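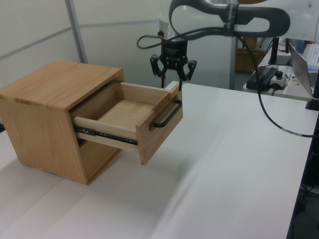
Loan Đào asked at the January briefing whether the people on the drawer bench at Duscombe would still have a bench by summer. Several of you have asked the same thing since, so it goes first.

**Will anyone lose their job?**

No. Plollusach has put in writing that there will be no redundancies linked to the arm. Six people work on drawer testing now. Four will stay with it and two have asked to move to final inspection.

**What will the arm do?**

Repeat cycles. Each sample unit has its drawers opened and closed 300 times before a batch is signed off, and until now that has been done by hand. It is the job most often named in sore wrist reports.

**What stays with us?**

Setting up the unit, checking the slide rails and screws, feeling for a drawer that sticks or rattles, and deciding whether the batch passes. The arm does not pass or fail anything.

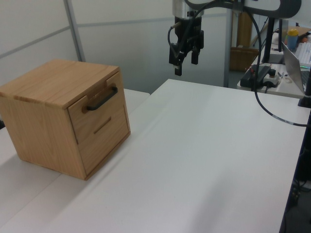
**Clementina Teixeira**
Workplace Change Lead, Duscombe site
Updated 12/02/2018

**Does it matter what kind of handle the drawer has?**

Yes. A bar handle gives the gripper something to close on. A groove for the fingers is harder, and units with one will go on being tested by hand until we say otherwise. Please don't try to set these up on the arm yourself.

**Do I have to be trained?**

Only if you stay on the bench. Training takes two mornings and is paid at your normal rate. Lợi Doãn is keeping the list.

**Will it record how fast I work?**

It logs its own cycles and stops. It doesn't log who is signed in, and the figures won't be used in appraisals.

**Can I stop it?**

Anyone can, at any time, and you won't be asked to justify it. Leave it stopped and tell the shift lead.

**What about breaks?**

They don't change. The extra 15 minutes that bench staff get for hand rest stays in place until the review, when Bảo Kiều will raise it on the union side.

**Is the same thing planned for Tautahi?**

There is no date for it. Staff there will get 30 days' notice before anything is installed.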